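My Saturday at the Odlow open house

I'd been meaning to get over to Odlow ever since they moved into the old Pradwood mill, and I kept finding reasons not to go. It's a long drive, the parking is terrible, and my last factory visit ended with me locked in a stairwell. But then the June 2023 open house came up, a friend bailed on lunch, and I thought, fine, I'm going!

First, the thing I went for. I write up safety rules for a packaging plant (yes, somebody has to), and we're getting our first robot cell in August. I've read the binder from Ollov, the company that's putting it in, front to back. What I wanted was to see how people who live with this stuff all day keep to their own rules when they're busy and a bit bored.

Sign-in was quick. You get a sticker, a one-page sheet of house rules and a pair of safety glasses that fit no human head. The sheet was great, and I asked if I could keep mine. It had 5 rules on it in big type, and the last one was "If you don't know whether it's on, it's on." I've already stolen that for our break room.

The downstairs hall has the big arms, behind fencing with an interlock on every gate. Our guide opened one and let us listen to the whole cell go quiet. Then she made us wait while she hung her own padlock on the switch before she'd step in, even though it was a demo and even though there was a line behind us. I loved that. At our place the padlocks live in a drawer, and I can tell you the drawer is not where they do any good. She also had us stand back from the yellow line by a full shoe length, and when one dad drifted over it with his phone out she just stopped talking until he moved.

They had the Scanlon pallet mover running too, at a crawl. The rule there is that visitors never walk behind it, only past the front where its scanner can see you. Somebody asked if it would really stop, and she said she'd sooner show us with a cardboard box than with a person, and did. The box was fine.

Upstairs is where they do the hand-guided work, and I nearly skipped it for the coffee. Glad I didn't. There's no fence up there at all, so I figured there'd be hardly any rules. 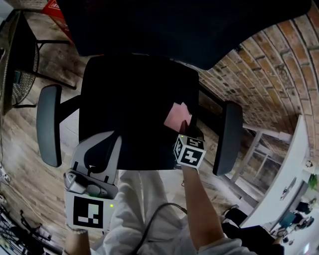

Wrong! They had more paper on the wall upstairs than down. A lot of it was about dull stuff like where cables go, what has to be picked up before a session starts, who's allowed to change the setup and how that gets written down. Every task gets a written start and a written end, and if an object isn't on the task sheet it's supposed to be off the work area or noted. One of the team told me they once threw out 700 recordings over a step two people had been doing in two different ways. You could tell it still hurt.

My favorite bit was the rule on breaks. You get 3 sessions and then you have to stop and do something else, no swapping and no saving them up. It started as a wrist and shoulder thing, she said, but they found people also got sloppy about the sheet once they were tired, so now it's treated like any other safety rule. We have nothing like that for our packing line and I wrote it on my hand so I wouldn't forget. (I forgot my notebook in the car. Of course I did.)

I did ask about trip hazards, that being my pet subject, and got a very straight reply. Their own audit says loose leads on the floor are the thing they keep getting marked down for, month after month. They've tried floor covers, they've tried tape, and now they're pricing drops from the ceiling. I respected that a lot more than a shiny answer.

The talk at the end was a little long. A man from the building side went through the switch from the old rulebook to the new one, and apparently the first draft was written back in 2000 and still told people where to put their pagers. He did make one good point — when they rewrote it, they had the operators read every line out loud, and any line that got a laugh or a blank look was rewritten on the spot. I'm going to try that with ours before the Ollov crew shows up. I already know which page is going to get the laugh.

Coffee was free, cookies were gone by the time I got there, and the parking was just as bad on the way out. If you go to the next one, use the side lot by the loading dock, and bring your own safety glasses if you've got a pair you like.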